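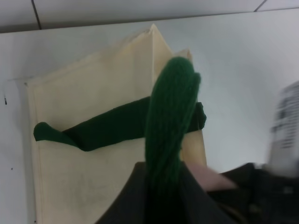
Home Essays Letters Archive Subscribe

My grandmother kept her yarn in a cloth bag that hung from the pantry door, and for most of my life I thought of it as the place where yarn went to get tangled. I have since come around to her way of thinking, and I would like to make a case for the plain cloth pouch, which I believe has been treated unfairly by everybody who sells us shelves.

You know the kind of shelves I mean. Last September my friend Nele Gerlach redid her sewing room with a wall of clear plastic drawers, every skein sorted by shade, and it looked like a paint store. I was jealous for a good month. Then I noticed that whenever she wanted to knit she stood in front of that wall for a long time, pulled out a drawer, pushed it back in, and went to make tea. I do the very same thing in front of a full refrigerator, so I'm not scolding her (she has heard all this from me already, and she still lets me come over).

A pouch asks you to choose. One project goes in, with its yarn and its needles and whatever scrap of paper the pattern is scribbled on, and the rest of your stash stays in the closet where it can't make eyes at you. When the pouch comes out in the evening there is only one thing to work on. I finished a green scarf that way last winter after ignoring it for two years, and I wore it until my neighbor Henk Dewulf asked if I owned any other.

I'll admit the pouch has its faults. Things sink to the bottom. Stitch markers in particular seem to go down there to retire. Plain canvas picks up smudges from coffee and pencils and the inside of the car, and no amount of washing brings back the color it was in the shop. I used to mind that more than I do now. Darnell Bellamy, who taught the knitting class I took at the library, carried one so gray and soft that I thought it was an old dish towel, and he could reach into it without looking and come up with the right needle every single time.

What I would ask is that you put the yarn away kindly. Fold the hank over on itself, tuck it in loosely, and lay the piece you're working on along the top, so it's the first thing your hand meets. Don't stuff it! Yarn that has been crammed into a corner for a month comes out cross, and then you spend your one quiet hour picking at knots with a hairpin.

I know people who own 2000 yards of sock wool and have bare feet. I was very nearly one of them, and I still buy more than I should when the Quintanilla shop has its fall sale. But the pouch by my chair holds one project, and tonight it's the second mitten of a pair I started before the leaves came down. The thumb is still giving me trouble.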